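Grilell Hands Pack – first-person bagging and sorting set 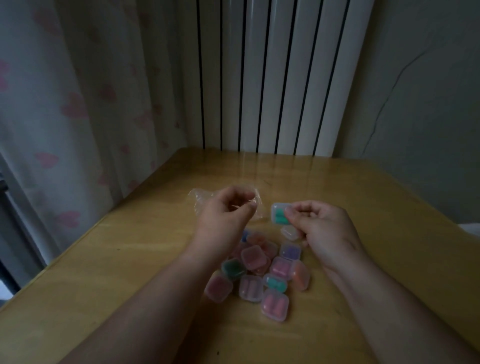 Built for labs training two-hand policies on small, light, see-through parts. Item no. 3030. Ships on one drive, or download from your Geteo account.

What you get
2160 demonstrations, head view, both hands tracked. Small plastic boxes, thin clear bags, mixed colors. Home tables and home light, no studio sets. Grasp and release times marked by hand.

Why clear parts
Depth sensors do badly on clear plastic. Thin bags are worse. Our method skips depth – the policy learns from color video and hand pose only, then gets tuned with a short robot set (not included, see Normont add-on).

Result so far
Pretrained on this pack, our test arm needed 4 hours of robot data to match a baseline trained on 11. Same gripper, same parts. Bag opening still the weak spot, box pick is solid. Full numbers in the methods sheet, wich comes with the pack.

Notes
Hand pose files changed in October – old loader wont read them, get the new one first.
Left and right hands labeled separately.
Research license only. Ask for a quote if you need more then one site.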